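Prostia says its table-clearing model had 462 clean runs in February. Fine. I'd like to see the runs that didn't make the count.

2/ The fault Dariusz Pawlak wrote up is a dull one. The jaws close on a thin plastic rim, the log says "grasp OK", and the bowl folds. The log never changes its mind.

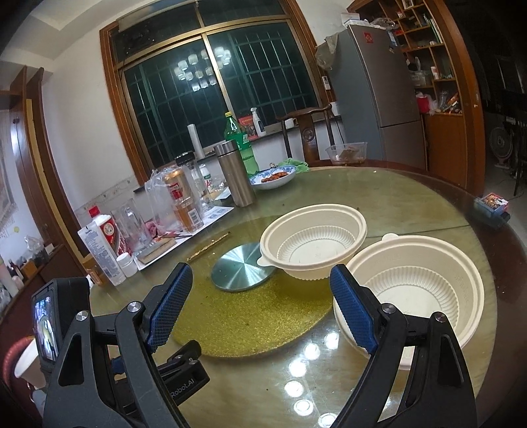
3/ Glass tabletops make it worse. Ceiling lights bounce off them, and I've yet to read a test report that bothers to mention lighting.

4/ The fix so far is a lower grip force. So now it drops things - soup included, I assume. Ishbel Skinner asked for the drop numbers two times and got a link to the launch video.

5/ Maybe the next 700 runs will prove me wrong. Post the failures with them and I'll read every one.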